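Who Checks the Checklist?

Every few months somebody sends me a new set of good practice rules for robot arms that share a room with people. The one from Nitach came in February and runs to 58 clauses.
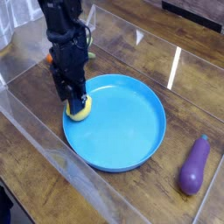 What the rules leave out

I read all of it. There are 14 clauses on signs and paperwork. There is one on walls, and it says the work area should be "suitably enclosed." Suitably for what? A few clear acrylic panels around a tabletop will keep a toy eggplant from rolling onto the floor. Whether they'd keep a curious hand out is a different matter, and the clause lets you tick the same box either way.

Then there's grip force. The draft sets a limit for "rigid test objects" and stops there. Press a gripper into a soft yellow ball and the ball gives. Press it into something hard at the rim of a plate and I'd like to know where the force goes. Nitach doesn't ask.

Chandrasekhar Suvarna, who helped write the earlier Brudia guide, told me that loose wording gets more shops to sign up. I believe him. Kostik signed within 19 hours of the draft going out, and I doubt they moved a single panel to do it.

I'm not against rules. I'd take five that a person could fail over 58 that everyone passes. Start by saying how high the wall has to be, and who measures it. Quansah charges $575 for a certificate, and for that money someone could at least bring a ruler.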